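Progress Report: Learning to Pick from Clutter in Simulation
Submitted by the Vonda project group to the Manalastas Fund
Mar 14, 2025

We're happy to send this second report, and happier still about what is in it. When the grant began, our proposal was a hunch: that a robot arm could learn to pick one item out of a jumble by looking twice before it moved, once from a distance and once from close to the hand. We called the method Emer. It now runs from start to finish in our simulator, and the early results are good enough that we've changed our plans for the rest of the grant to follow them up.

What we set out to do

Most picking methods choose a grasp from one view and then commit to it. That works fine when things are far apart. It works less well when a mug handle is in the way or a thin tool is lying against something round. Emer makes a rough choice from the overhead view, moves the hand in, and then makes the choice again from the view at the gripper. If the two choices disagree by more than a set amount, the arm backs off and starts over.

All of the work in this period was done in simulation. We used a small set of household objects dropped onto a plain gray surface: a red mug, a green cup, a tennis ball, a black spatula, a gelatin box and a few more. It's a modest set, but it mixes round, flat, hollow and long things, and that mix is what gives the method trouble.

The overhead view is the one the rough choice is made from. With the gripper over the cup and the box close beside it, there are several sensible things to try and a few poor ones.

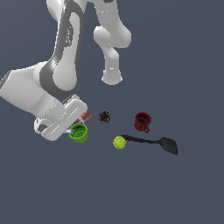

Brastoveck asked at the last review whether the second look was worth the extra time, and suggested that a better first look might do the same job for less. It was a fair challenge, and we took it seriously. We trained a single-view version with the same data and the same training budget, and gave it a larger network as well. It did improve, but it kept making the same kind of mistake, closing on the wrong part of an object when a neighbor was close. The two-look version mostly caught those cases before the fingers closed.

What we found

We ran each version on 100 test layouts that neither had been trained on. The single-view version failed to lift the target in 43 of them. Emer failed in 20. We had hoped for a gain, but we hadn't expected one that large at this stage, and we spent a good while checking for errors before we let ourselves believe it!

The gain is uneven. Objects in the open are easy for both versions. Nearly all of the difference comes from layouts where the target has a close neighbor, and from objects lying on their sides. A cup on its side is a different problem from a cup standing up: the rim is in a new place, and so are the good spots to grip.

The gripper view helps most with these. It brings both fingers and the nearby objects into one picture, so the network can learn how much room it has on either side - something it could only guess at from overhead.
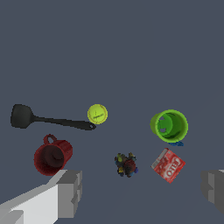 What is still hard

The spatula remains our worst object. Its handle is thin, and a small error in height means the fingers close on nothing. We tried adding a depth channel and got a small gain, then lost it again when we added noise to the depth values. We think the noise setting was too harsh, and we're going back to it with a gentler one.

Depth is a wider worry too. On a plain background with few visual cues, the close view can make it hard to judge how far away a thing is. We've started training with a short run of views taken as the hand moves in, so the network can use the way objects shift against each other. Training on these runs is slow, and we have had to cap each batch at up to 350 layouts to keep memory use in check. 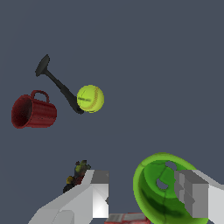 Will the method carry over to a real arm?
We don't know yet. The simulator leaves out glare, worn finger pads and small errors in where the arm thinks it is, and any of these could eat into the gain. The first real trials are planned for June, with a smaller object set.

Plans for the next period

Before those trials we'll finish the work on moving views and repeat the full comparison with a second set of layouts. We'll also vary the color and texture of the surface during training, as a plain one is too easy to get used to. The back-off rule needs attention as well. At present its threshold is set by hand, and we'd like the network to learn it.

We are within budget and ask for no change to the schedule. We do ask to move part of the travel money to computing time, for the reason given under batch size. The training code and the test layouts will go to the Fund with our next report.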